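I grew up two miles from a dairy and never thought about where cheese came from until I was well into my thirties. The Medrano place was at the end of our road. My brother and I used to ride our bikes there for the smell of the silage, which we liked, and for the calves.

Last August I went back to the area and spent a morning at Trivmont, a small creamery outside the town of Etero. They keep 70 goats, milk them at 4 in the morning and again in the afternoon, and make two cheeses. One is a fresh log rolled in ash. The other is a hard wheel called Camance that sits for months before it goes anywhere.

I liked the fresh one fine. The Camance is the one I drove home with. It has a thin gray rind and tastes a little like toasted nuts, with some salt at the end. It was 50 dollars for a small wheel and I paid it without arguing.

The make room was smaller than I expected. One vat, one drain table, a sink, a shelf of molds. The milk comes in warm and the culture goes in first, then the rennet, and after that there is a lot of standing. The cheesemaker cut the curd when it broke clean over her finger. She stirred it for a long time and hardly talked while she did it, so I kept quiet too.
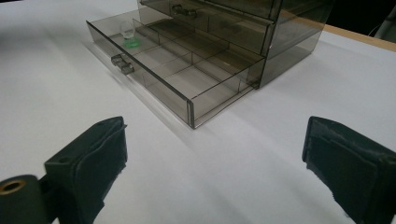
I have been trying to make the fresh kind at home ever since. My first batch was rubber, and the second never set at all. I think I had the milk too hot both times, and my thermometer was off by 4 degrees when I finally checked it in ice water. Small supplies are the other problem. Culture packets live in the freezer, but cheesecloth, muslin ties and the little measuring spoons used to end up all over the kitchen. A tinted plastic drawer with dividers, like the one in the photo, suits that sort of thing, and a small glass cup can stand in one of the back compartments. The molds are too big for any drawer and stay under the sink.

The third batch worked. I used goat milk from the farm stand, went slower with the heat, and hung the curd overnight — nearly 12 hours, which was too long, so it came out dry. We ate it on toast with honey and it was good enough that there was none left by evening.

I don't plan to try a hard cheese. It needs a press and a cool room, and my basement is damp in summer. Next time I'll pull the curd down before bed and see if it spreads better.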